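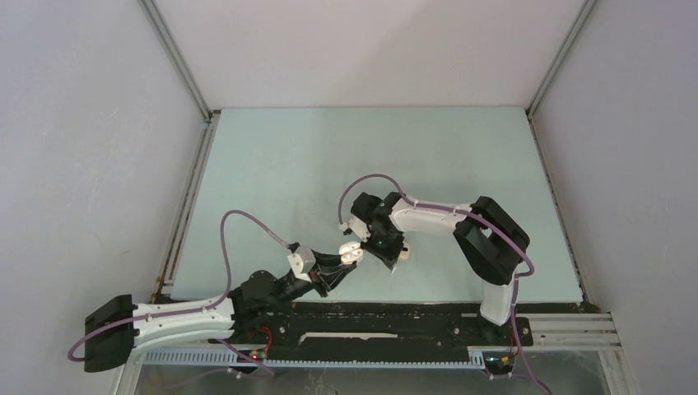 Trarmont Prisoner Support Group
Minutes of the February meeting

The chair opened at 7:10 p.m., the earlier start having been defeated by the door code. Fourteen members present, two apologies, one of them for last month.

1. Minutes of the January meeting
Approved with one correction. "The ministry has relied" should read "replied." The ministry has done neither.

2. Letters to Cosside prison
The writing team reports 697 letters and cards mailed since the campaign began. Receipts or answers have come back for 303. Cosside's mail office still returns anything with glitter, stickers or a second sheet of paper, and has now added green ink to the list without saying when the list changed. Members are asked to use blue or black. The member with the large supply of green pens asked for her disappointment to be minuted.

3. Phone calls
Families report that evening calls are again being cut off before the ten minutes are up. The prison's position is that the clock is correct. We have asked which clock. Families to keep a simple log of start and end times and send it to the secretary by the end of the month.

4. Medical access
Two women on the upper floor are still waiting for a dentist, one of them since last summer. Our third request got the same reply as the second, including the spelling mistake. Agreed to copy the fourth to the inspector's office and to Van Leeuwen, the law firm handling the visits appeal, which has offered to read it for free provided it fits on one page. The draft is currently five pages. The drafting group will meet again.

5. Petition
Signatures stand at 2,089. There was a long discussion about whether to hand it in now or wait for a rounder number. Voted to hand it in now, nine to four, with one member out of the room feeding the parking meter.

6. Money
Tandov Print has billed us for the leaflets, less a discount of 50 for the upside-down ones. Paid. The upside-down ones will be used at the market, where people turn them around anyway.

7. Any other business
The tea urn leaks. Deferred from January, deferred again.

Next meeting same room, 7 p.m. The door code will be emailed beforehand.

Closed 8:55 p.m.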